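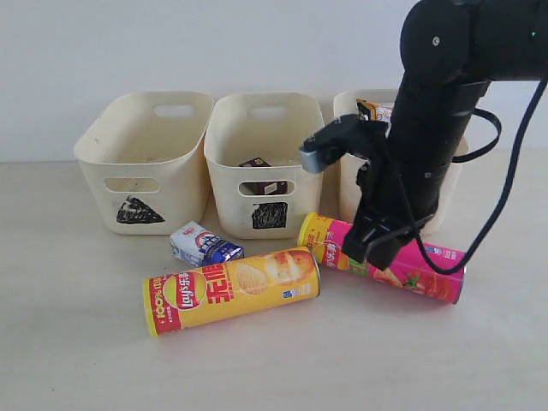 Elīna Sproģis asked under my last post whether a murder mystery night can work for a staff party where half the room has never met the other half. Yes!! It's my favorite kind of crowd, and I have just run one, so here goes, a thread.

1/ The party was for Makris, who had merged two offices over the summer and wanted everybody in one room on a Tuesday in November. The venue was the old ballroom in Hakstead (creaky floor, gorgeous ceiling, terrible coat rack). We had 200 guests, which is a LOT of suspects.

2/ First decision: no assigned acting parts for guests. I used to hand out character cards at the door and watch shy people go pale. Now my actors play the suspects and the guests are detectives. They can ham it up as much as they like, and plenty do.

3/ We sat them 8 to a table, 25 tables, mixed across the two offices. The table plan took me longer than the script. Send your client a draft early, they'll know which two managers shouldn't share a bread basket.

4/ The story was called The Last Toast at Herkel. Herkel is a made-up vineyard, and the victim is the owner, who drops dead in the middle of a very boring speech. I love that death. The first laugh of the night comes from people realizing the speech wasn't a real one.
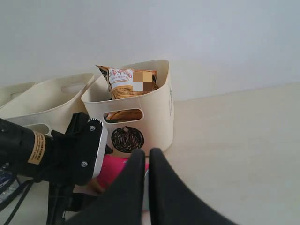

5/ Clues! Every table got the same evidence in 3 rounds, one between each course and the last with coffee. Letters, a wine label, a train ticket, a torn page from a diary. 656 pieces of paper once you add the spares and the answer sheets, and I folded most of them in front of the TV.

6/ Big lesson from this one: print the letters in large type. Ballroom lighting is lovely for faces and awful for reading. I saw phone flashlights coming out at table after table during the soup, so the next set is getting redone.

7/ Suspects walk the room between rounds and tables can question them. Give each actor one secret they'll only tell if they're asked directly. Word gets around, people start trading what they know with the next table, and there's your mixing done. This is the part I'd do all night if they let me.

8/ We used Tolix for the final vote, so everyone picked a killer on their phones and the totals went up on the screen. The gardener got over half the votes. It was the sister! The groan in that room, I can still hear it.

9/ Elīna, for your party: keep the speeches short (apart from the fake one), feed people before round one, and leave a good half hour at the end with no program at all. They'll want to argue about the train ticket.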